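Hinumel library to stay open until 8pm from May

Hinumel's town library will keep its doors open until 8pm on four evenings a week from May, after councillors agreed to fund the longer hours for a year.

The building in Lykkegaard Street currently shuts at 5pm, and readers have complained for some time that anyone with an ordinary job has little chance of getting there. A petition asking for later closing was handed in over the winter with 927 signatures.

Councillors voted in favour by a clear majority. The money will come from the town's culture budget and pays for two part-time posts, both of which have been advertised. Interviews are under way.

Elínborg Hauksdóttir, who has run the library for six years, said the evening hours had been on her list since she started.

"We have people standing on the step at ten past five with a bag of books," she said. "They have come straight from the bus. It will be good to let them in."

Loans at the library fell during the two years when half the ground floor was closed for roof repairs, and they have been slow to recover. The number of active borrowers now stands at 459 adults, with children's cards counted separately. The council wants to see adult borrowers pass 1,000 before it decides whether to keep the later closing time for good.

Ketill Riis, who spoke against the plan at the meeting, said he thought the target was out of reach and that the money would have been better spent on the mobile library, which stops at outlying villages once a fortnight.

"I have nothing against the library in town," he said. "But people in Jikia pay the same rates and they get a van for forty minutes."

The mobile library's timetable is not affected by the decision. A review of its route is due in the autumn.
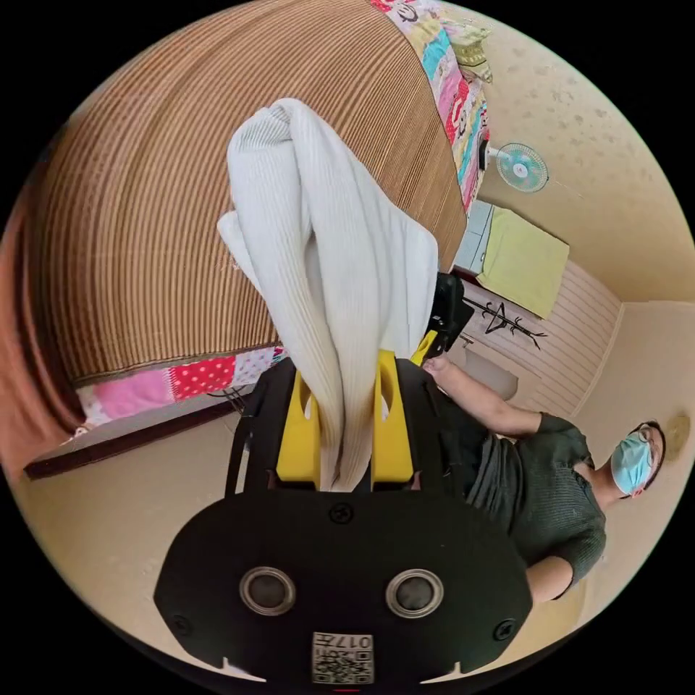 What will be open in the evenings

The main lending floor, the newspaper room and the study desks upstairs will all be in use until 8pm. The local history room will keep its present hours, as it needs a trained member of staff on duty. Readers who want to see parish records or old maps should still book ahead by telephone.

The children's section will close at 6pm. Story time stays in the mornings.

The upstairs meeting room, which seats 70, can be hired by clubs and societies on the late evenings. Charges have not been set. The Vukley reading circle and a Portuguese conversation group have already asked for regular slots.

Lindalva Bragança, who leads the conversation group, said its members had been meeting in a café that closes early in winter. "We usually end up finishing on the pavement," she said.

Returned books can be left in the box by the side entrance at any hour, as now. Fines for late returns were dropped last year and will not be brought back.

Parking behind the building is free after 6pm. The number 4 bus stops outside, with the last service towards Vukley leaving at 8.25pm.

Application forms for a library card are available at the front desk. Proof of address is needed.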